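Vimusach bench - README (buying notes and data card)

Last touched 2nd July by Catríona Duggan

Hi! If you've landed in this folder it's probably because Lise Lemieux told you "the bench stuff is all in the README", and she's mostly right. The recordings live in /episodes, the spreadsheet lives in /budget, and this file is where I explain what we bought, what I'd buy again, and what I'm asking for in the next round. I do the purchasing for Vimusach and I also end up sitting next to the arms most afternoons, so you get both kinds of complaint.

Short version for people who only want the shopping list: two arms, one enclosure, a fixed camera, a small camera at each wrist, and far more groceries than anybody put in the plan.

What's on the bench now

The layout has settled down since spring. Both arms bolt to one rail along the front edge of the table, each on its own black mounting plate, and the enclosure is aluminum extrusion with fabric-like panels on the walls. I fought for extrusion and I'd fight for it again - when Omolara Aliyu wanted a crossbar across the back it was one order and a hex key, and I didn't have to write a single justification memo.

Things on the table for the bagging task are deliberately ordinary. A paper gift bag with string handles, snacks, a cutting board.
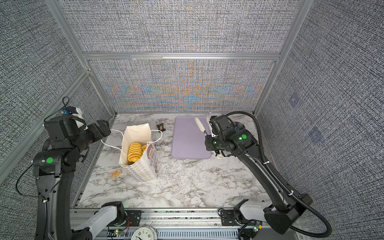 What I'd change about the enclosure

- Panels. The weave gives the fixed camera rainbow swirls on the back wall. I've asked Gagnon for a quote on a plain matte material and I'd like to get all three panels done in one go. Order a sample first! I skipped the sample last time and I'm still hearing about it.
- Cables. Budget for proper strain relief on both arms from day one. We treated it as pocket change and bought it in dribs and drabs, and the shipping ended up costing more than the clips.
- Table top. The marble pattern looks lovely and I picked it, so I'm biased, but Titilayo Yusuf would like a second top in a flat color so she can compare. That's in the next request.

Props and consumables

This is the line I got most wrong. I put props under "miscellaneous" and gave it almost 200 dollars for the year, and it was gone by the time the second batch of recordings started. Paper bags wear out. Rope handles are the whole point of the task (grab a handle, hold the bag, put something in) and they're also the part that suffers. So please, if you're planning a bench like ours, give props their own line and top it up every month.

A few buying rules I've landed on:

- Buy bags in one print run if you can. The print is busy on ours, with a cartoon girl, colored labels and big lettering, and swapping designs halfway through a batch makes a mess of the notes.
- Buy snacks in small individual packets. They're cheap, they come in lots of colors, and they give the wrist cameras real packaging to look at.
- Keep a few flat things in the drawer too, like cards and small packets. Grippers hate flat things, and Omolara wants those failures on record.
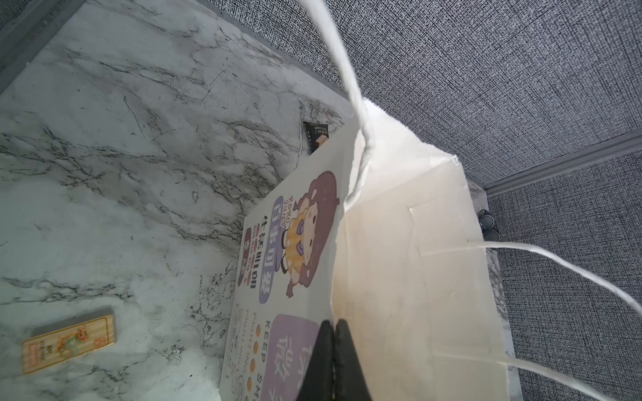
Arms and spares

We have 2 arms on the bench and I'm not asking for more. What I am asking for is spares. Lead time on replacement gripper fingers was 34 days last December, and for most of that we were running one-handed and rewriting the task list to suit. My proposal is 5 sets of fingers on the shelf, one spare motor module and one spare wrist camera. It sounds like a lot until you price a month of people standing around (I did, it's tab four in the spreadsheet, and Lise has already made her face about it).

I did look at the service plan from Jundelel. It's a nice plan! They'll swap a whole arm, but they won't sell you the small parts separately while you're on it, and small parts are what we break. Titilayo Bassey is checking whether Ornov will do us a parts-only account, and if they say yes I'd take that over the plan.

Wrist cameras

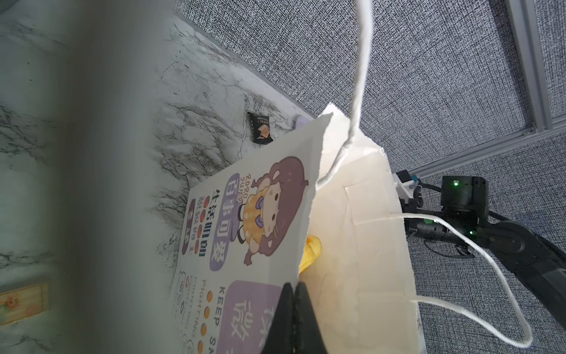
My one firm request for this round is better wrist cameras, and I'd put it ahead of the panels and the second table top if it came down to choosing. The current ones are fine for most of what we do and they were cheap, so no regrets. But you lose anything that gets very close to them. Part of the arm comes through as one big gray-green blur down the left side, while the bag and the gripper jaws are perfectly usable. A model with a closer focus would help, and so would a mount that lets us turn the camera a little. Whoever quotes for it should include the mount, please, as I don't want to be 3D printing brackets at seven in the evening again.

Using the recordings

Each episode folder has the fixed view, the wrist views and a text note from whoever was at the bench. The notes are uneven. Omolara's are wonderful, mine are often "bag fell, tried again". A few things to know before you train anything on these:

- Same enclosure, same table, same lighting throughout. Don't expect it to travel well.
- Packaging text is left as is, in English and Chinese. We haven't transcribed it.
- Failed attempts are kept in. Please don't clean them out of the shared copy, make your own.
- If a prop gets replaced partway through a batch, the note should say so. If it doesn't, ask me.

Where the money request stands

Lise has the draft. Order of preference is wrist cameras with mounts, then finger sets, then props as a monthly line, then panels, then the second top. If we only get half, I'd stop after the props and wait. The spare motor module can come out of repairs if somebody upstairs signs for it - I've asked twice.

Corrections go to me or straight into the file. If you change a price, put your initials next to it.

34 likes · 5 comments · Share

Related items
Bench budget worksheet, tab by tab
Gagnon panel quote (waiting on sample)
Jundelel service plan, my notes
Ornov parts account - open questions
How to write an episode note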